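Prerdale Home Services, Footwear and Entryway Task Group
Minutes of the July meeting, 9:30 a.m. 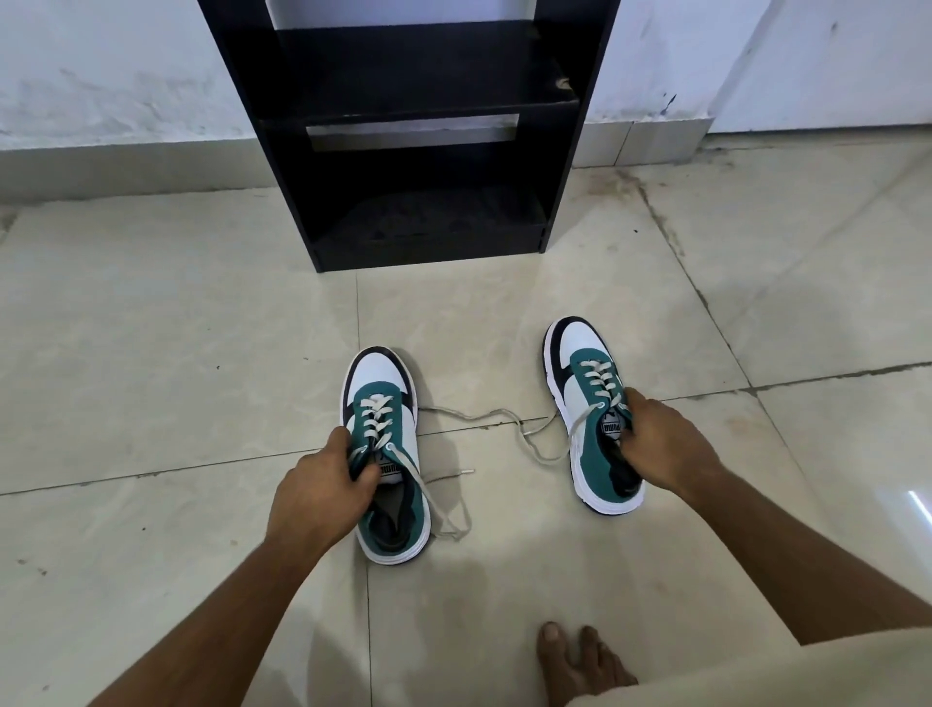
Present: Judit Pap (chair), Shafiq Akanda, Tania Bhuiyan, Dinesh Amarasinghe (minutes)
Apologies: Nazma Selvanayagam

1. Minutes of the previous meeting

Accepted with one correction. Under item 4, "station operators" should read "home recorders". The two groups are on different pay scales.

2. Status of the Domimard unit

S. Akanda reported that the Domimard two-arm unit at the Prerdale return station has run on day shift since the last meeting. The unit picks a pair from the intake bin, sets both shoes toe-out on the mat, opens the collar, and presents the pair for inspection. Success rate for low-top lace-up sneakers with laces tied or tucked is 82 percent. With loose laces the rate drops to 71 percent.

Main failure types, in order of frequency:
Lace caught between finger pad and tongue.
Lace of one shoe looped over the other, second shoe dragged when the first is lifted.
Grip taken on the collar only, tongue folds inward.
Pair set down with left and right swapped.

The swapped pair fault was traced to the sort table and corrected by S. Akanda. The other three remain open.

3. Home recordings

T. Bhuiyan gave the count as 2,000 accepted clips. The current set covers placing a pair in front of a rack, holding both shoes by the tongue, loosening, and lacing. Recorders use their own shoes and their own floors. Glossy tile gives bright spots in the clips. T. Bhuiyan does not want these removed, as the station floor has the same problem under the new lights.

J. Pap asked whether recorders should straighten the laces before starting. T. Bhuiyan said no. The instruction sheet tells them to leave laces as they fall. Two reviewers had been rejecting clips with tangled laces as untidy. This has stopped, and the rejected clips will be looked at again.

Recorders have asked for a limit on floor-level tasks. Bending or squatting over the shoes for a full session is hard on the knees and lower back. Agreed: floor-level tasks are limited to 46 minutes per session, with a task at table height to follow. Pay for the session is unchanged.

4. Changes to station work

D. Amarasinghe summarized comments from the four station operators.

a) Before the unit was installed, each operator unpacked, laced, and inspected. Operators now inspect and clear faults. Less lifting is reported. Wrist pain complaints are down, neck complaints are up. The inspection screen is mounted too high for two of the operators.

b) The work is paced by the unit. Operators can no longer set aside a difficult pair and return to it later in the shift. They asked for a hold shelf. S. Akanda can add a hold command to the panel. The shelf itself must stay outside the arm zone.

c) Lacing is still done by hand and is now concentrated on one person per shift. Operators want this rotated every two hours. J. Pap agreed to a trial.

d) Fault clearing is not in the current job description. Operators are doing it without the grade that goes with it. J. Pap will raise this with personnel. D. Amarasinghe asked that the point be recorded as unresolved until a written answer is received.

e) Operators asked whether the fourth position will be kept if the loose-lace rate improves. J. Pap stated that no decision has been made and that staffing will not be reviewed before the lacing trial is complete. D. Amarasinghe asked for notice of any review in advance. Agreed.

5. Safety

One stop in the period. An operator reached in for a dropped insole while the unit was paused, not locked out. The light curtain tripped as designed. No injury. The pause and lockout lamps are the same color on the Prondix panel. S. Akanda to change the pause lamp to blue. Until then, paused is to be treated as running.

6. Actions

S. Akanda: hold command on panel; pause lamp; quote for an adjustable screen mount.
T. Bhuiyan: second review of rejected clips; revised recorder sheet with session limit.
J. Pap: job description and grade for fault clearing; rotation trial schedule.
D. Amarasinghe: circulate operator comments in full, names removed.
N. Selvanayagam: finger pad samples, carried over from last meeting.

7. Other business

T. Bhuiyan asked for children's sizes to be added to the intake test. Deferred until the finger pad samples have been tested.

Meeting closed at 10:50 a.m.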